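**Unit 4: Egg Grading and Storage**
Course handout, Food Handling Fundamentals

Students are expected to have read this handout before the practical session. The course kitchen follows the Tritside storage manual, and all page references are to that edition.

## Grade and size

Grade and size are separate matters. Grade describes the condition of the shell, the white and the yolk. Size is set by the weight of a dozen and says nothing about the quality of any one egg. Shell color depends on the breed of hen and has no bearing on either.

## Candling

Each egg is held before a strong light in a darkened room and turned slowly. The student should record:

- the depth of the air cell
- the outline of the yolk
- any crack, blood spot or stain

A cracked egg is set aside at once — it is not returned to the tray.

## Storage

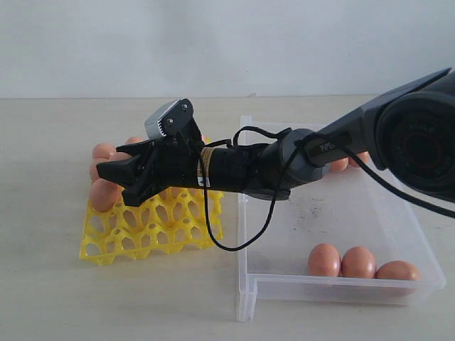

Eggs are stored with the large end up, away from onions, fish and other strong-smelling foods. They should not be washed again before storage. Stock is rotated so that the oldest eggs are used first, and the delivery date is written on the log sheet. Students who miss the practical must submit a completed candling record before the September assessment.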